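The night shift pays better than you think

Hospital laundries, bakeries and mail hubs have one thing in common: they can't fill the hours between ten at night and six in the morning. Mekdes Degefa took one of those jobs in February, sorting parcels in Parcombe, and she loves it!
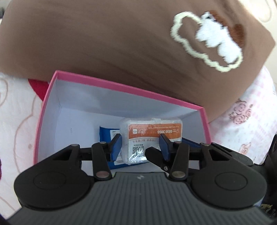
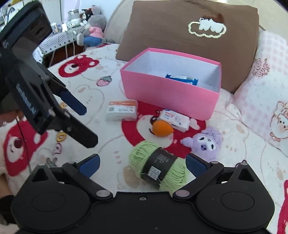 Her employer, Bergeron, pays 400 dollars a month on top of the day rate, and training takes 14 shifts. Sleep was the hard part, so she treats her bedroom like a piece of work equipment: thick curtains, phone in the kitchen, and a fleece blanket, white with red bears and pale pink rabbits like the one on the bed in the second photo, because "grown-up bedding never put me to sleep any faster." She's out cold by eight.

Bergeron still has 60 night openings, and Plerik, across the river, is hiring too. Ask about the bus home before you sign, as the first one leaves at 6:40.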